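Sorting out the tool drawer (finally)

I've been putting this one off since January. Everyone has a drawer like it, I suppose, only mine had spread to a second drawer, then a biscuit tin, then a carrier bag on the back of the door. On Monday I wanted to hang one small picture in the hall and spent the best part of an hour looking for something to bang a nail in with. I used a shoe in the end. The picture is not straight.

So out came everything, all over the kitchen floor, and I made piles. I found 5 tape measures (five!), a Woketti screwdriver set with the one size I ever use missing, and a box that says 1000 panel pins on the lid and must still have almost all of them in it. Also half a shelf bracket from the old flat in Lirura, which I carried through two house moves for no reason I can think of.

My new rule is that the things I reach for most don't go in a drawer at all. They live out, in a bowl, where I can grab them. I like a plain round grey one for this, nice and shallow so nothing sinks to the bottom, and the hammer with the yellow handle gets first place because I can spot that yellow from across the room. 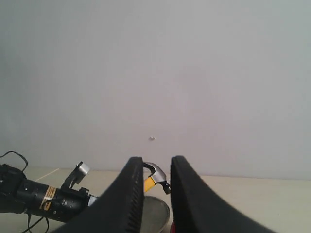
What went back in the drawers

Screwdrivers at the front, pliers behind them, and all the fiddly stuff in old jam jars with the lids on tight. I kept two of the tape measures and the rest have gone in a bag for my sister, who says she hasn't got one (she has, I've seen it). The spirit level doesn't fit anywhere, so it's standing behind the fridge for now.

I had a look at the wall racks in the Prarnero catalogue as well and they're lovely, but I'd have to drill into the tiles and I'm not brave enough. Maybe in the spring. Next job is the paint tins under the stairs, wish me luck!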